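Why is there dust in your bedroom?

Look at a sunny window and you can see tiny bits dancing in the air. This is dust. Even a very clean home has it. But where does it come from?

A part of it comes from you! Your skin makes new cells every day, and the old ones fall off. They are so small that you do not notice. Dust is also made of threads from clothes, hairs, soil from shoes and pollen from flowers.
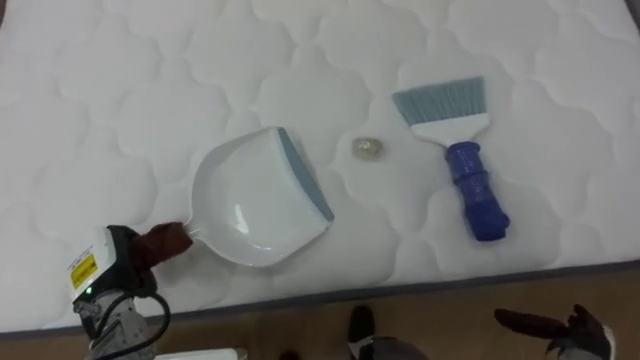
Zdeňka Jelínek

Some dust ends up in the bed. There live dust mites – little animals with eight legs, cousins of the spider. They are less than half a millimetre long, so you would need a magnifying glass to find one. They eat old skin and they do not bite. Some people sneeze because of them.

Mites like warm and damp places. In the morning, fold your blanket back and let the bed dry for a while before you make it. Open the window also, even in January, but only for a few minutes.

Try this at home: put a sheet of black paper on a high shelf and leave it there for 14 days. Then draw a line on it with your finger. What do you see?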